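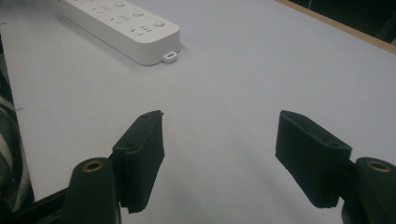 Working from a shared table: an interview with the founder of Tapsell

Published April 7, 2023

The founder of Tapsell would sooner be left out of this piece by name, and asked that it be about the workroom. Tapsell is a rented room above a shop on Aden Street, let by the half day to people who need a desk and a door that shuts. It opened in September, after a long summer of plastering and arguing with the landlord over the stairs.

"I had worked at my own kitchen table for years," she said. "It was fine until it wasn't. You clear away breakfast, you work, you clear away work, you lay the table for tea. I was sick of moving the same pile of paper."

She had savings of £2000 and spent more than half of it before a single person had booked. The floor took most of it. The old boards were sound but had to be sanded, and the first firm she rang quoted a price she could not meet. She hired a sander and did it over a bank holiday.

"I would not do that again," she said. "I had dust in my ears for a week. I also took too much off by the window and you can feel the dip if you walk there in socks."

The furniture came second-hand. Two desks are from Lakau, an office clearance firm on the trading estate, which let her pay in two parts. The chairs do not match. She bought six, sent one back, and has been meaning to replace another that sinks when you lean to the left. 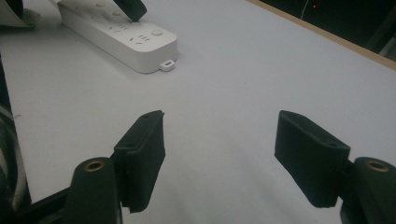

She charges by the half day and not by the month. Other places in town want a month up front, and she thought that shut out the people she had in mind: someone marking papers, someone finishing a dissertation, a bookkeeper with three clients.

"They don't need a month," she said. "They need a Thursday morning's worth of quiet, and then they need to go home. If I asked for a month they would stay at the kitchen table."

Bookings were slow through the autumn. She kept a paper diary and could show me whole pages with nothing on them. She put cards in the library and the launderette, and paid £63 for an advert in a local magazine that brought in one enquiry, from a man who wanted to store a canoe.

Things changed in the new year. By the end of March she had taken 103 bookings, most of them from people who had been before. She has since moved the diary to Runex, a booking system a customer told her about, though she still copies everything into the paper one at night.

I asked whether she had rules. She has four, typed on a sheet by the kettle. Calls are taken on the landing. Cups are washed by whoever used them. Hot food is eaten elsewhere. The last person out turns off the heater.

"The food one caused the most trouble," she said. "Somebody had a curry at eleven in the morning and I had two complaints before noon. I had never thought to write it down."

The heater is her main worry now. The room faces north and the ceiling is high, and the bill for January was nearly as much as the rent. She has put a curtain across the stairwell, which helped, and lined the window frames with foam strip, which came off in the damp. A builder has told her that proper secondary glazing would cost up to £1000.

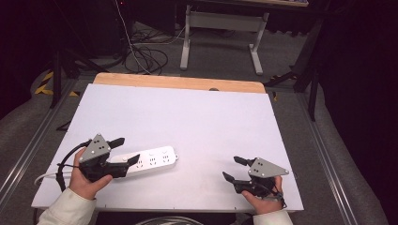 According to Imogen, the cold is a fair price for the quiet. She has been coming up the stairs since the first week and says she gets more done in a half day there than in two whole ones at home. She would like the glazing all the same, and a hook for wet coats.

The founder laughed when I passed that on. The hook has been on her list since Christmas. She has the hook. She does not have the right drill bit for the wall, which is harder than it looks.

She does not pay herself yet. Three days a week she does payroll for a builders' merchant, from one of her own desks, and she counts that as rent saved. If the spring goes as well as the winter she will drop one of those days and open the room on two evenings instead. Several regulars have asked for it, mainly people with small children.

"I'd have to sort out the light on the stairs first," she said. "It's on a timer and it goes off when you're halfway down."

I asked if she would take a second room. The one across the landing is empty and the landlord has offered it twice.

"Not this year," she said. "I'd want to know what it's like in February before I signed for anything."

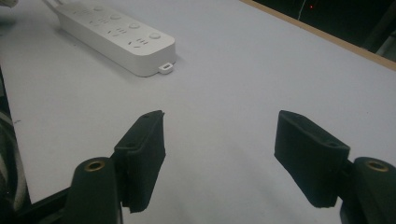
A white tabletop with a power strip.

Half days at Tapsell run from nine to one and from one to five. New customers can ask to see the room before booking, and the street door is the green one to the left of the shop.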